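Riteton Manipulation Lab: call for participants, the Second Snack Table Study

We are looking for people to sit down, teach a two-armed robot to handle snacks, and then tell us what they were thinking while they did it. Prior experience is welcome in moderation. Patience is preferred.

What the first study found

Last July we ran the first Snack Table Study, in which 35 participants drove the arms by hand while we recorded what the arms did and what the cameras saw. The plan was to compare two ways of collecting demonstrations. In the first, which we call Pretavach after the street the idea was had on, each person was given a fixed script: pick this up, put it there, go back to the start. In the second, Wuvetti, people were told only what the table should look like at the end, and were left to get there however they liked.

We expected the scripted demonstrations to win, having spent most of the spring writing the script. They did not. We kept 269 demonstrations after throwing out the unusable ones, and the policy trained on the unscripted portion did better on nearly every item that was wrapped, soft or lying at an odd angle. The scripted policy was very good at things that stayed exactly where the script said they would be, a courtesy that sandwiches do not extend.

What we could not explain is why. One camp in the lab thinks the unscripted drivers made more small mistakes and therefore recorded more recoveries, and that the recoveries are what the policy learns from. The other camp thinks the unscripted drivers simply looked at the table longer before moving. Both camps have drawn graphs. The second study is meant to settle it, or at least to produce better graphs.

What you would be doing

Each participant comes in for two sessions of 130 minutes, breaks included. You will sit at the operator station, hold a pair of leader arms, and move them; the robot copies you. The first 20 minutes of session one are practice and are not recorded, so you may squash things freely. After that you will work through a mix of scripted and unscripted tables, and on a few of them we will stop you midway and ask what you are about to do next. Please answer with what you really intend, even if it is "no idea."

In some tasks you will have the fixed overhead view, in others only the wrist camera, and in others both. Most people in the first study disliked the wrist camera for the first half hour and then asked to keep it.

From our side of the work:

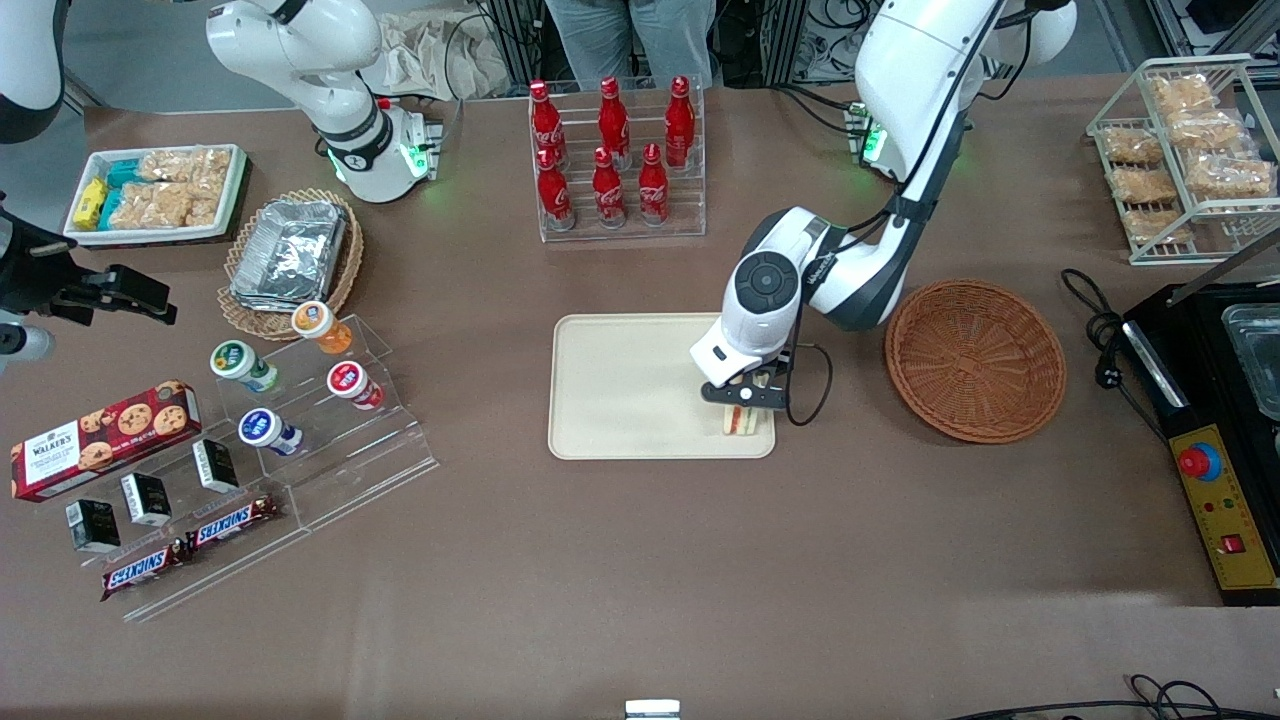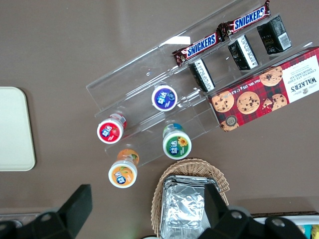
We also plan to record where your eyes go, using a pair of light glasses that fit over most ordinary ones. If the glasses bother you, say so and we will take them off. You will still be paid, and your sessions will go into the part of the analysis that does without gaze.

Who can take part

You need to be 18 or older, able to sit and use both hands for the length of a session, and comfortable reading instructions in English. Left-handed people are especially encouraged, as the first study had almost none and the left arm has been learning from amateurs. You do not need to know anything about robots. If you have driven a teleoperation rig before, tell us when you write; we are keeping a small number of places for experienced drivers and would like the rest to go to people with no habits to unlearn.

If you took part in the first study, thank you, and sorry, you already know too much.

Please do not apply if you have a serious food allergy. You will not be asked to eat anything, but real food is handled in the room and we cannot promise clean surfaces.

Payment and data

You are paid by gift card at the end of each session, whether or not the robot cooperated. You can leave at any point and keep payment for the session you are in. Arm motion, gaze and your spoken answers are stored under a number instead of your name, and you can have your recordings deleted up to the day the data set is frozen. The consent form says all this again, at greater length and with less charm. We will send it before you come in so that you can read it at home.

How to apply

Write to Fotis Liapis at the Riteton lab with your name, which hand you write with, and whether mornings or afternoons suit you better. Put "Snack Table" in the subject line – the other study recruiting right now is about door handles, and the two inboxes get mixed up. Sessions begin in March 2023 and run until the places are filled.

The lab is on the second floor of the Shehu building. The elevator works. Ring the lower of the two bells, as the upper one is connected to something else and we have not found out what.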